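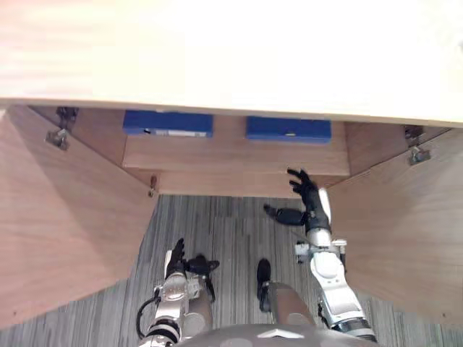
Skirnska setup and care: your questions

I look after Skirnska, the two-armed robot in our furniture room at Mandport. The same things land in my inbox over and over, so I've put my answers in one spot.

How do you get it into position?

Slowly! I bring it up to the furniture with both arms low, then stop and check the elbows before anything gets raised. The elbows stick out further than you'd think, and I've got a dent in a tabletop at home base to prove it. If you're working with doors open, park it so both hands can travel without brushing a hinge.
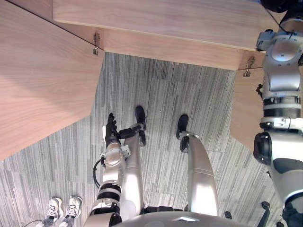 Posted by the Skirnska bench tech, Mandport
Updated February 16, 2026

What about that cable looping off the arm?

Leave the loop alone, please. The joint needs that slack when the arm swings out, and people love to tidy it up with a zip tie (I did it myself in my first week). What I do check is the outer jacket, every 95 hours of run time. Run a finger along it with the power off. Any flat spots or nicks, and I swap the whole cable.

How often do the joints get serviced?

I wipe down the black rings and check the screws at 1,000 hours. At 3,000 the arm comes off and goes to the shop in Irham, and we're down for more than 2 days. Plan for it. Last May I didn't, and it was a very long week.

Do I need to recalibrate the wrist cameras?

After any bump, yes. I use whatever is handy with clean edges and some depth to it, and an office chair is great for this.

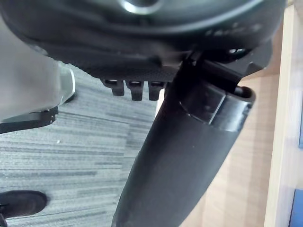
Get low, under the seat, and let the camera settle before you save anything. Dark plastic against light carpet gives you a nice strong outline. If the picture looks soft up close, clean the lens first and only then start fiddling with settings.

What is "Kiss"?

Our name for the fingertip check. You creep a finger toward a fixed post until it just touches, then back off and write down the offset.
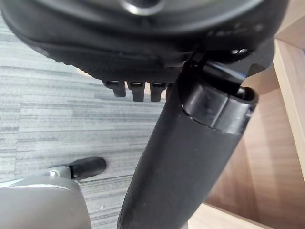

Go at the lowest speed and keep your hand on the stop button the whole way in. I do three passes per finger and toss the first one. If the other two don't match, look at the little fastener where the tip joins the housing. It works loose, and a quarter turn usually fixes it.

Can I run it alone?

No. Get a second person in the room, standing where they can see the feet.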